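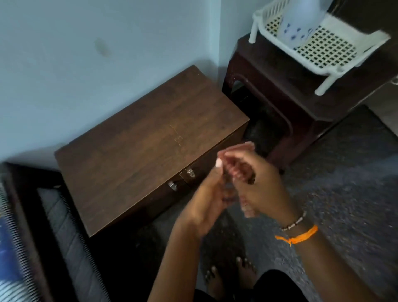

Jirkero Drawer Drive: review

By Saron Wubshet

The Jirkero Drawer Drive is a retrofit kit that opens and closes one drawer on command. It is sold to people who already have a drawer and don't want to build a new cabinet around a linear actuator. I installed one in a wooden bedside cabinet at home in August, with hand tools and one borrowed drill, and have used it nightly from then on. A second kit went onto a parts drawer in the shared workshop where I do most of my building, and a few of the measurements below come from that one.

What is in the box

The kit contains a gearmotor, a belt rail, a carriage, a magnetic coupling plate, two end switches, a controller board and a bag of fasteners. The motor is a brushed 555-size unit with a metal gearbox. The rail is aluminum extrusion with 400 mm of usable travel, and it can be cut shorter with a hacksaw if the belt is pulled out first. No power supply is included. Jirkero suggests any regulated 12-volt supply and leaves it there. I used a Guletti desktop brick left over from an old printer, which has been adequate.

The fasteners are the weakest part of the package. The wood screws are soft, and two of them stripped at the head before seating. I replaced all of them with better ones of the same length. The machine screws were fine.

Fit

Measure the space behind the drawer before ordering. The rail mounts under the drawer or along one side, but the motor always sits behind it, crosswise, and takes up more depth than the product page suggests. In the bedside cabinet I had to trim the rail and set the motor on its edge. The bracket allows this, although the manual does not show it.

The cabinet back has to come off, or at least loosen at one side. That means pulling the furniture away from the wall and working from behind. In a small room with a bed on one side, this takes more time than the drilling. I also emptied the cabinet and took the drawer out, then put the drawer back in without the kit to check that it moved freely. It didn't. The original runners were dry and slightly out of parallel, and I corrected that first. A motor will push through a binding drawer for a while, and then the belt starts skipping.

For the workshop drawer I replaced the runners outright with a pair of Hellwig ball-bearing slides. The difference in motor current was large enough that I would now treat new slides as part of the cost of the kit.

Coupling

The carriage holds the drawer with a magnet and a steel plate. Pull by hand harder than the magnet holds and the drawer releases and moves as an ordinary drawer. Push it fully closed and it couples again. This is the best design decision in the product. The drawer still works in a power failure, and a hand caught at the front meets a limited force before the magnet lets go.

The holding force depends on the gap between magnet and plate. Jirkero supplies shims, but no method for choosing them. I hung a spring scale on the drawer handle and added shims until it released at a pull I was comfortable with. The workshop drawer, which is full of fasteners, needs the thinnest gap and still lets go now and then if the acceleration is set too high.

The plate is self-adhesive with two optional screw holes. Use the screws. On the first drawer I relied on the adhesive and the plate crept sideways within a week.

Controller and software

The board has screw terminals for power, motor and end switches, plus a header for serial and a radio module. Out of the box it supports a button and a timer. For anything else it has to be connected to a hub. I run Nidus at home, and there is a community integration that exposes the drawer as a cover, in the same way it would a window blind. Setup took one evening, most of it spent finding out that the end switches are numbered in the reverse order on the silkscreen.

Homing is simple. At power-up the carriage moves slowly toward the closed switch and zeroes there. If the drawer is open at the time, the carriage leaves it where it is and waits to be coupled. Position between the switches is estimated from an encoder disc on the motor shaft. The estimate drifts a little over many partial movements and is corrected every time the drawer closes fully.

Current limiting is adjustable, and the default is too generous for a bedside unit. I lowered it until the drawer stopped against a folded towel without compressing it much, then raised it one step. The stall response can be either stop or reverse. I chose reverse.

Two faults in the firmware are worth knowing. The speed setting resets to default after an update, and the release notes don't mention it. The stall event is also reported to the hub only after the reversal has finished, so an automation that depends on it will run late.

Noise

The gearbox whines. At full speed in a quiet bedroom it is loud enough to wake a light sleeper. At the lowest speed setting the pitch drops and the belt becomes the louder of the two. Rubber washers between the motor bracket and the cabinet floor helped more than any software setting did. I would not put this kit in a thin-walled cabinet without them, as the panels act as a soundboard.

Durability

I ran the workshop unit through 500 open-close cycles with the drawer loaded. Belt tension needed one adjustment early on and held afterward. The carriage wheels left a fine black dust on the rail, which wiped off, and the wheels themselves show no flat spots. The motor case was warm at the end and could be held without discomfort. The end switches have long levers that are easy to bend during installation. I bent one and straightened it with pliers, and it has triggered reliably.

Documentation

The printed manual covers one mounting position and assumes a drawer with a flat bottom. The online version adds a wiring diagram and a table of serial commands, both accurate. Drilling templates are offered as a download, but they print at the wrong scale unless page fitting is turned off. Check one dimension with a ruler before marking wood.

Who should buy it

The kit suits someone who can already square up a drawer and is willing to spend time on runners and shims. For a kitchen or workshop drawer I can recommend it as supplied, with replacement screws. For a bedroom, add the rubber washers and set both speed and current low before the first automatic movement. Anyone with less than a hand's width behind the drawer should look at side-mounted chain actuators, which cost more and have no release coupling.

I am keeping both units. The next change is a quieter gearbox for the bedside one, if I can find one with the same shaft.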